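Home » Opinion » Work and machines

Eighty ways to fold a shirt

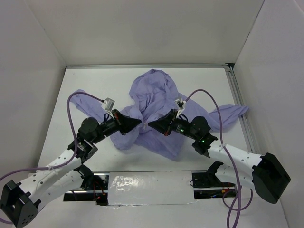 Chelsea Ashworth wrote to me after my last column to say that teaching a robot by hand is just doing the job yourself with extra cables, and that she could have the whole basket put away before the thing found a sleeve. She is right about the basket. I'd still like to argue with the rest of it.

I spent a Sunday at Godinho, a small outfit that takes up the back half of a former tile showroom, learning to drive a pair of arms by remote control. You hold two handles, you move, the arms move, and the whole business gets recorded. The job was a purple top. My quota was 80 demonstrations. I handed in 73 and went home with a sore neck.

The first thing you learn is that you have no idea how you fold a shirt. I have been doing it since I was a kid and would have called myself competent. Put a gripper between me and the cloth and I was a man trying to butter toast with a pair of skis. I'd bring both tips in over the middle, nearly touching, and then stop, because I could not remember what hands do next. Mine have never told me.

The second thing is that the machine takes you at your word. I have a habit of giving the fabric a little tug before I commit to anything. It does no good at all. By the afternoon the young fellow running the session had noticed it and asked, very politely, whether the tug was part of the fold. I said no. He said it was now.

That is my real quarrel with the sales talk. The brochure for a system called Skistau, which someone had left beside the kettle, promises that a robot can be "shown once and left to it". Shown by whom? On what sort of day? My demonstrations before lunch were careful and slow. The ones after four o'clock were the work of somebody who wanted his tea, and they went into the same folder. If five of us had been on the handles there would have been five kinds of bad temper in there.

So I don't agree with Chelsea that it's a waste of time, but I do think it's labour, and it ought to be called that and paid like it. At the moment it tends to get called "data", as if it came out of a tap. The people who do it well are good at something quite odd – they can slow down a thing their body does without asking and do it again the same way, with a delay on the line and no feeling in the fingertips. I was not one of them. The woman on the next station did sleeves so neatly that I stopped to watch, and that's where four of my missing seven went.

I'd want her name on the box. Somewhere under the serial number would do.

As for the purple top, I'm told that if mine make it into the training set, the arms may well give it a small, pointless tug before they start. My mother did that too.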